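Journal > Around the house > Kitchen

Re-sorting the tea station, and a note on the tap

The tea corner has been due for a rework since we moved the kettle to the other side of the sink in June. The old arrangement was a drawer. Drawers are poor storage for tea because the packets lie flat, the newest go on top, and the ones at the bottom go stale. When I emptied ours I had 267 bags of one sort or another, of which 80 were past their date. The expired ones went in the compost after I had torn off the strings and staples. That took most of an evening.

The requirements for the replacement were short. Everything had to stand upright so the labels could be read from above. It had to lift in one go so the surface underneath could be wiped. It had to stay clear of the tap, which is the part I got wrong the first time.

The tap is an oil-rubbed bronze unit from Huerta, fitted by the previous owners. The finish is close to black in ordinary light and only shows its copper colour along the edges, at the collar and around the rim of the base plate. I was not fond of it when we bought the place. I have come around to it, mostly on the grounds that it hides water spots better than the chrome one at the old flat. The lever sits out to one side and needs space for a hand, and my first layout put a canister exactly where the hand goes.
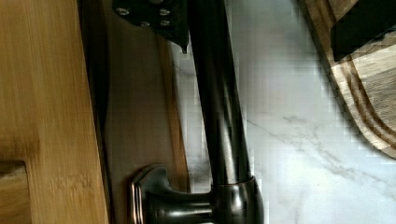
The tap and its lever, with the bamboo panel alongside.

On cleaning, for anyone with the same finish: warm water, a drop of dish soap, a soft cloth, then dry it. Do not use vinegar on it. Do not use the cream cleaner you use on the sink. The finish is a thin treated layer and it wears through at the points that get handled, which on ours is the top of the lever. I used to leave a damp cloth draped over the spout and stopped when I noticed a faint ring. The bamboo gets a wipe with a barely damp cloth and a coat of food-grade mineral oil when it looks dry. With the grain, thin coat, wait 20 minutes, buff off. Bamboo takes less oil than you expect and the excess stays tacky for days.

Back to the tea. The holder is a plywood caddy in the style of a tool tote, with finger joints at the corners and a tall handle rising from the middle partition. I bought it flat-packed from Gondoser. It went together dry without any trouble, and I then took it apart again and glued it, as the handle carries the whole load and I did not trust friction for that. Ordinary PVA, clamped overnight. If you do the same, put the glue in the slots and keep it off the tabs. Squeeze-out on pale plywood leaves a mark that only sanding will remove.

Kamil Šťastný, who built the shelves in our hall, suggested a coat of clear water-based varnish on the inside faces. I have not done this. The smell of varnish and the smell of loose-packed tea seem to me a bad pairing, even after a proper cure. I may do the outside only.

The sorting rule is by packet type. Kraft-paper packets go behind the handle, where the compartment suits their height. Individual envelopes go in the front, on edge, leaning the same way. I tried sorting by caffeine content first and it lasted four days. It is a sensible system for one person, but there are two of us, and Zdeňka Dvořáček (my aunt, who stays with us for part of the winter) files her own tea wherever there is a gap. Sorting by the shape of the packet needs no knowledge of the contents and has held up much better. 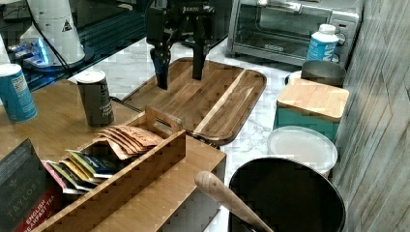
The breakfast tea stays in its own box next to the caddy. We go through it too quickly for decanting to be worth the effort, and a box that size would take up most of a compartment. The rest of the rotation is slower. I write the month of opening on the kraft packets in pencil, low down on the back, and pull the oldest forward when I refill.

The tray is the older piece. It came from a clearing sale at Killey in 1991 and cost my parents next to nothing. It has a raised rim, and a divider strip down one side that makes a narrow channel. I have never found out what the channel was intended for. We use it for teaspoons. The rest of the tray takes two mugs and a small pot with enough margin to carry it to the next room without watching it the whole way.

The wood had gone grey near one corner. I sanded it back with 120 and then 240 grit, by hand, and gave it the same mineral oil as the bamboo, three coats a day apart. The colour came back to a medium brown with the streaks more obvious than before. There is still a slight cup in the base, so it rocks a little on stone. Four felt dots would fix it. Cork would be better near a sink, as felt holds water.

Total outlay for the rework was nearly 70 dollars, most of it the caddy, with the remainder going on glue and a fresh bottle of oil. The drawer is now free and holds tea towels.

Outstanding jobs: the cork dots, a decision on the varnish, and a new cartridge for the tap, which has started to stiffen when you push the lever toward hot. The plumbing counter in Stidton has the part on order. I will write up the cartridge swap separately, as the set screw on these is in an awkward spot and I would like to measure it before I say which hex key you need.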